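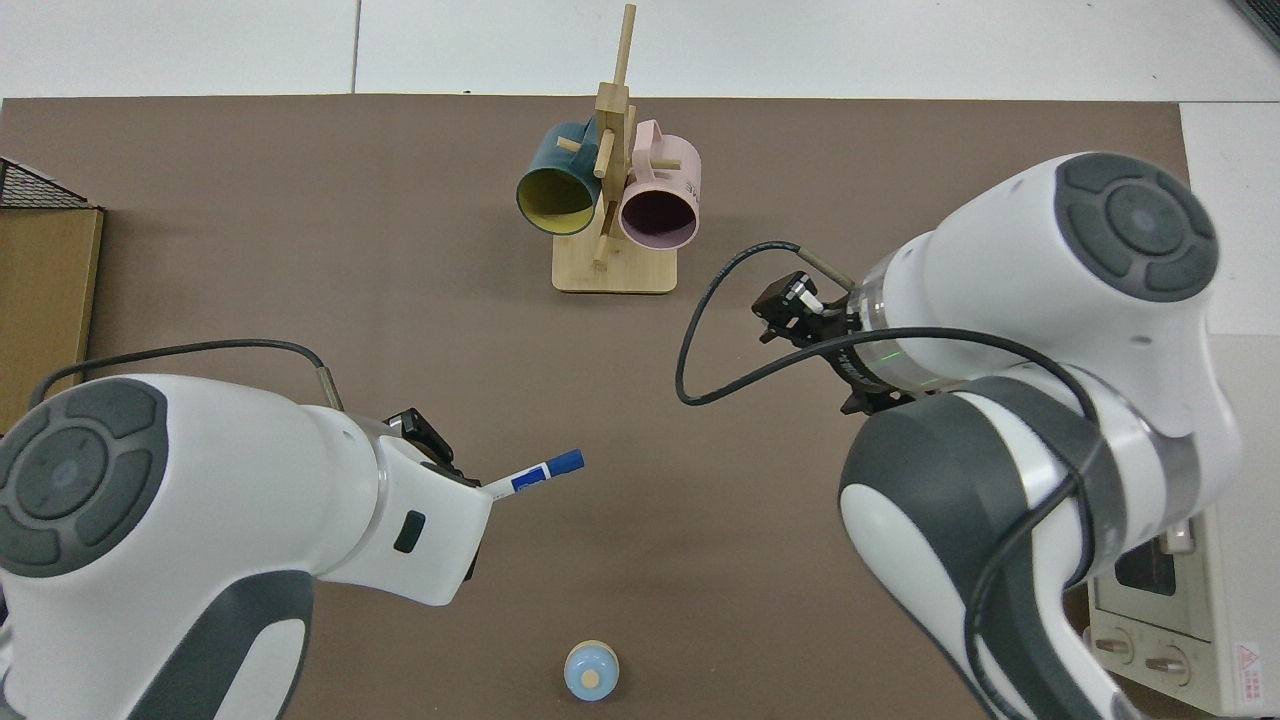
Written by Aranka Somogyi
Last updated: Wed 30 October

Grelirik: frequently asked questions

Since the demo of Grelirik came out in September, we receive many of the same questions by mail and on the forum. I have collected the answers on this page. If something is missing, please write to us.

What kind of game is Grelirik?

It is a turn-based adventure in a flooded mountain country. You lead a small group of ferry people from one village to the next, you trade, you repair the boat, and sometimes you fight. A fight is usually short. The story has 34 chapters, but you will not see all of them in one playthrough, because some chapters close when you choose a different river.

Who makes it?

Our studio is called Wokico. Barnabás Nyitrai is the designer and wrote most of the code. Rozália Vass draws the maps and the characters. The music is by Gopinath Shenoy. I write the dialogues and I also answer the mail, so please be patient with me.

On which systems can I play it?

At the moment on Windows and Linux. A Mac version is in testing. We would like to make a console version, but we have no contract for this and I can't promise anything.

Can I play together with friends?

Yes, up to four players can share one boat, online or on the same computer. Each player controls one member of the crew. The person who started the game keeps the save file, and the others can leave and come back between chapters. It is not possible to join in the middle of a fight.

Will my demo save work in the full game?

The demo contains the first five chapters. Your save will be accepted if it was made with the September patch or a later one. Older saves open with an error about the cargo list. We tried to repair this and we did not succeed, sorry.

Is Jellora a sequel or a prequel?

Jellora was our first game and it plays in the same country, a long time before the flood. You don't need to know it. Two or three place names are the same, and the old bridge at Dahlgren is there again, in worse condition.

How difficult is it?

There are four levels of difficulty. On the lowest one, your boat can't sink and the food does not run out. You can change the level at any time in the camp menu. The highest level has only one save slot, and several testers have asked us to remove this rule. For now it stays.

Can I use a controller?

Yes. The buttons can be changed in the settings, except for the map button, which is fixed until the next patch. If the cursor moves by itself, please increase the "dead zone" value a little.

In which languages is the game available?

English, Hungarian and German. The German translation is by Imre Dudás, and he is glad to hear about mistakes. Please send him the chapter number and the sentence, a screenshot is not necessary.

May I stream the game or make videos?

Of course, also with advertisements. We only ask that you don't show the last chapter in the first week after release.

When is the release?

We have no date yet. When we have one, it will be written on this page first, and in the newsletter on the same day.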